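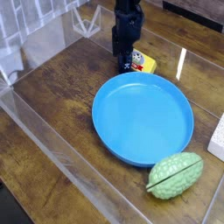
Gripper over the blue plate, with the toy bitter melon beside it.

Last updated: June
3 min read

The arm has been on the table for most of the spring and I finally have it doing one job: pick up a toy vegetable, put it on a plate. I wanted to write down the settings before I change them again.

The clear walls came first. Mairéad Phelan had offcuts of acrylic left from a shop counter and let me have them cheap. I joined the panels with clear corner brackets. The walls do throw reflections, and my first detection script kept finding a second plate in them. Masking out everything beyond the walls fixed that.

The controller is a Bodex board, bought used. It came set to a top speed of 2000 steps per second, and at that rate the gripper swung when it stopped. I cut it to 1000 and the swing went away. Slower than I wanted — but it lands where I send it.

The melon is harder to pick up than I expected. It's two halves that fit together, and if the fingers close across the seam at the wrong angle the halves shift and it rolls. Gwenllian Bevan suggested reading the angle of the seam first and turning the wrist to match. That took me two evenings. I then ran 49 picks in a row with the plate in the same spot, and 11 failed. Most of the failures were with the melon touching the rim of the plate, where one finger comes down on the plastic before it gets low enough.

I tried backing off and nudging the melon clear before the grab. It works when there's open table on the other side and does nothing useful when there isn't. Zhiqiang Gu thinks narrower fingertips would do more than any code, and he has offered to print a pair.

The script still takes the height of the table as a fixed number, so I have to measure again whenever I move a leg. Next job is the fingertips, then a proper height check at startup.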